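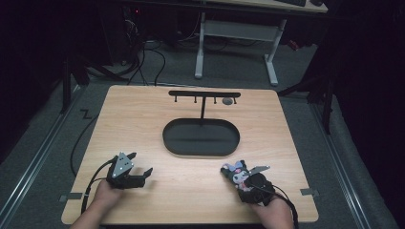 Bollamer replied:
Have you swapped the two cables yet? I'd do that before touching a single line of code. A jaw reading that jumps only when the gripper is holding something soft sounds like a filter problem, sure, but I chased one of those for most of March and it was a connector.

Ticket: Right gripper opening value jumps during pick and hang
Project: Lovau two-hand recorder, home build
Opened: August 23, 2023
Status: closed, fixed (one small follow-up still open, see the end)

Original report

First off, I love this project. I built both hand-held grippers from the Lovau files, ran them into the Pešek reader board, and had poses coming in from both hands on the first evening. I was grinning at a pair of moving lines on a plot like they were fireworks.

The job I'm recording is simple: pick up a small plush toy with the right gripper, bring it over to the little black T rack, and hang it on one of the pegs. The left gripper comes in to steady things if they need it. Later the recordings go to a pair of arms I'm still building, so I need the jaw opening to be clean as well as the pose.

Pose is great on both sides. Left jaw opening is great. Right jaw opening is fine with the gripper empty, and fine for the first part of a pick. Then, once I have the toy and start moving toward the rack, the value leaps to fully open for a few samples and drops back. The jaws are shut the whole time, I can feel it. In the log it looks as if the gripper lets go of the toy and grabs it again in midair.

What I'm running:
- Lovau recorder, current main branch
- Pešek board, stock firmware
- Both streams at 60 Hz
- Jaw travel set to 50 mm, calibrated closed then open, both sides
- Wooden tabletop, rack toward the far side, me at the near side

Things I had tried before posting:
- Recalibrated the right jaw. No change.
- Restarted the recorder. No change.
- Picked up a wooden block in place of the plush. Fewer jumps, but still there, so I stopped blaming the stuffing.
- Turned smoothing all the way up. It hides the short jumps and makes the real closing motion look like it's happening in syrup. Off again.

Reply, Bollamer

Fewer jumps with the block is interesting. Do you reach the same way with both? Please do this in order and post what you get:

1. Hold the right gripper still, closed on the toy, for 10 seconds. Log it.
2. Same again, but turn your wrist slowly left and right.
3. Same again, but reach for the rack and come back.
4. Swap the cables at the board end only and repeat step 3.
5. Swap them back, then swap them at the gripper end and repeat step 3.

Don't recalibrate in between.

Update 1

This was a really good list, thank you! Results:

Step 1: flat as a pond.
Step 2: one jump, at the far end of the turn.
Step 3: jumps on nearly every reach, always on the way out and never on the way back.
Step 4: I remapped the channels so right was still right. Jumps stayed with the right gripper. That clears the board input, I think?
Step 5: jumps moved to the left gripper!! The left one has behaved perfectly since the day I built it, so seeing it go bad was a strange kind of happy.

So it's the cable. Your question about the reach was spot on, too. I went back through my block recordings and I'd been putting it down close to me, nowhere near the rack. Short reach, fewer jumps.

Reply, Bollamer

Nice work. Yes, step 4 clears the input. Now find out which end of the cable. Leave the gripper lying on the table, start a log, and wiggle the plug at the gripper, then wiggle the plug at the board. Be gentle. How does the cable leave the table on that side?

Update 2

It runs down past my hand and over the near right edge. It has to slide over that edge every time I reach out, and it drags. I never noticed, with my attention on the toy.

Wiggle test: board end, nothing. Gripper end, jumps all over the place. I took the plug apart and the signal wire was barely in its crimp. A light tug and it came right out in my fingers. The ground wire next to it was solid.

My guess at the whole story: the plug has no strain relief, the cable catches on the table edge when I reach, and the pull lands on that one bad crimp. When the signal drops out the board input floats high, and high means fully open. That would explain why every jump goes to the same value, which I should have thought harder about on day one.

Fix:
- Cut the end back and crimped it again with new pins from the Holer kit
- Tug test on each wire before closing the housing
- Printed a small clip that grips the cable jacket at the back of the handle, so a pull goes into the handle
- Left a slack loop between my wrist and the clip
- Same clip on the left one while I was at it

Update 3

Ran step 3 again, then a proper session of picking up the toy and hanging it. Over 3000 samples of closed jaw in the log and not one jump. I scrolled through it twice just for the pleasure of it. Smoothing is off and the closing curve has a lovely little shoulder in it where the jaws meet the plush and start to squash it. I had no idea the sensor was good enough to show that!

I threw away the earlier recordings of the hang. I could have patched the jumps, but I'd rather do them over with my reach the way it is now that the cable isn't tugging at me.

Reply, Bollamer

Great result. Could you send the clip file? I'd like to put it in the Lovau parts folder. I'll also open a separate item for the floating input. A reading that goes to full open and back within a couple of samples ought to raise a warning in the recorder, and a pull-down on the board would at least make a broken wire look different from an open jaw.

Update 4

Clip file is up, in two sizes, as the jacket on my spare cable is a bit thicker. Print it on its side or the snap arm splits along the layers (ask me how many I went through).

Happy to test the warning when there's a branch for it. I kept the bad cable end in a jar, so I can make the fault happen on demand.

Closing this one. Follow-up stays open under "floating jaw input."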